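4.2 What people said about the bigger handset

I came into this part of the study expecting size to be the whole story, and I was wrong. We had 492 replies from owners of the smaller Stellora phone, and 462 of them answered the question on screen size. Most liked the idea of a larger one – until we asked about pockets! Struan Jardine and I read every comment twice, and 31 brought up one-handed typing before anything else.

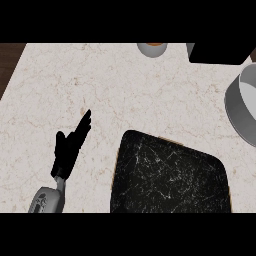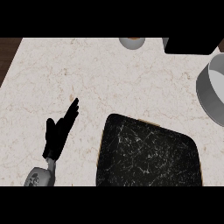

Figure 3. Two rendered views of a marble countertop with dark wood at the upper corners.

Price came up less than I'd guessed. Only 17 people named a figure they wouldn't go past, and I'd love to know what the rest were thinking (Dilruba Bhattacharjee has a follow-up survey planned for May). We left battery life out of this round, which I now regret a little, and a few people scolded us for it in the comment box. Their remarks are grouped with the general complaints in Section 4.3.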